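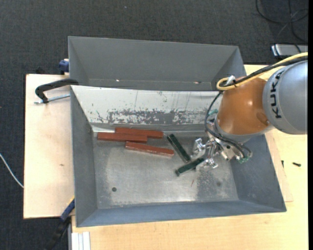
What does the Lennox bin-picking kit cost us per term?

The lease is 1156 dollars per term, paid to Hernley. It covers the software license and 2 support visits. Grippers and cables are billed separately.

Notes for Unit 2, August 2020

Read the Hernley data sheet before lab. The license allows 2000 picks per day, then the software locks until midnight. Cycle time and failed picks go in your log. Reports are due to Emmett Delacroix, Stanport building, room 36.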